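Section 6. Setting up the Fladbridge room humidifier

The carton says the unit is ready in 2 minutes. Allow longer, and don't take the room coverage figure at face value either. It was worked out for a closed room with no drafts.

1. Remove the tape from the tank and the float. There is a second strip under the float that is easy to miss.
2. Rinse the tank with plain water. Skip the scented rinse sold under the Mullum name. We have yet to see what it does that tap water doesn't.
3. Stand the base on a flat, hard surface at least 50 cm off the floor.
4. Fill the tank to the line, close the cap and lower it onto the base.
5. Plug in the unit and set the dial to 6. Leave it there for the first hour, then turn it down.

CAUTION: Unplug the unit before lifting the tank. The cut-off switch is a backup and should not be trusted as your only protection.

Keep the mist outlet pointed into the open part of the room. Walls, ceilings and curtains all take up moisture, and pleated fabric can hold it in the folds long after the surface feels dry.
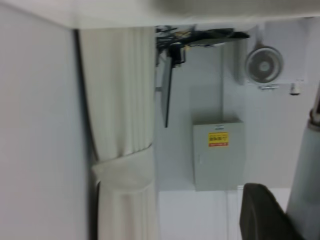
Can I trust the humidity reading on the front display?
Only as a loose guide. The sensor sits inside the base, close to the water, and tends to read high. Put a separate gauge on the other side of the room and go by that one.

NOTE: The Rirkis filter is rated for 1,000 hours. That rating assumes soft water. If you see white crust on the filter, replace it, whatever the hour counter says.

6. Empty the tank every evening you don't plan to run the unit. "Self-cleaning" on the label refers to a short rinse cycle and does not remove scale.
7. Wipe the base with a damp cloth. Do not pour water into the air inlet.

Hordiienko adapters fit the older base only. The plug will go into the newer base as well, but the unit will not start. For descaling, see Section 7.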